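# Chapter 2: Folding on the Bed

A made bed is the handiest place in a small room for folding clothes. Shake out each piece first.

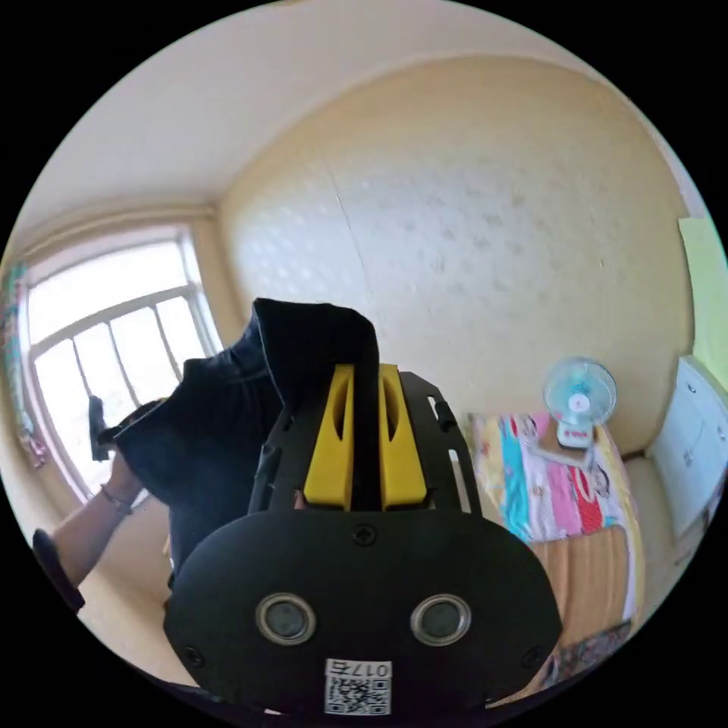

Fig. 2.1 Dark cloth held up beside the bed

Bring the edges together, then smooth the cloth with a flat hand.

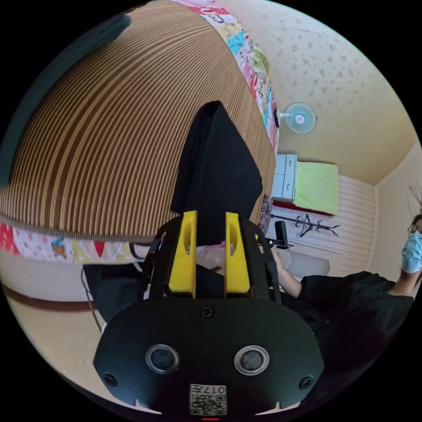

Which clothes should be folded first?
Start with the largest.

Trousers are laid lengthwise, one leg over the other. Blankets go to one side.

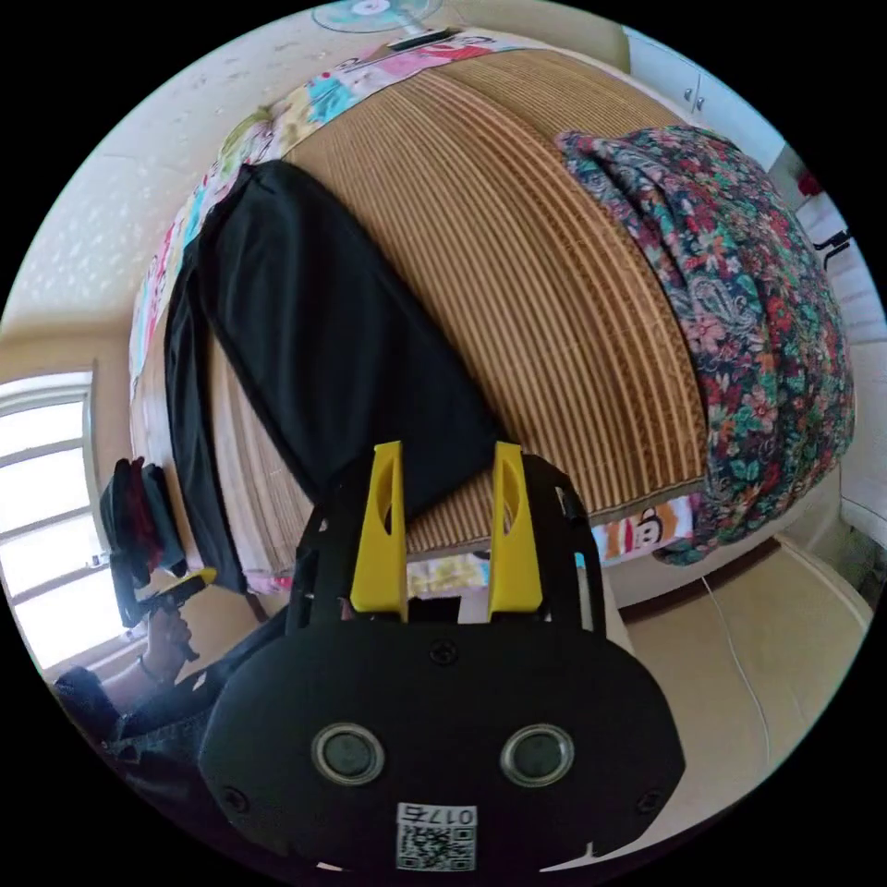 Where should the finished pile go?
Put it on a shelf, heaviest pieces at the bottom.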